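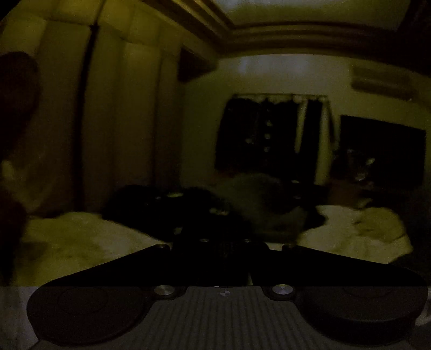
Grey panel, fine ribs running top to bottom.

How to clean ribbed plastic without wrecking it

Works on cooler lids, car trim, drawer fronts, whatever has grooves. I did the whole Grisley storage bench in August, so this is tested.

You need:
old toothbrush, soft
dish soap
bowl of warm water
two rags
wooden skewer for the corners

1. Vacuum first. Brush attachment. Dry dust turns to paste once you add water and then you're there all day.

2. Few drops of soap in the bowl. Not a squirt.

3. Brush WITH the grooves. Going across just packs the dirt into the edges. Short strokes, rinse the brush alot.

4. Leave it 60 seconds, wipe with a damp rag, same direction.

5. Skewer wrapped in rag for the ends of each groove. Slow part. Sorry.

6. Dry rag, then leave it open to the air overnight.

Sunscreen stains: rubbing alcohol on a cotton swab, test a hidden spot first. Elif Naz Uysal wrote in to say baking soda paste works too, but it left white stuff in my grooves and took for ever to get out.

No magic erasers, they dull the high spots. Wax question: skip it, it collects lint.

Updated Wednesday, October 7, 2026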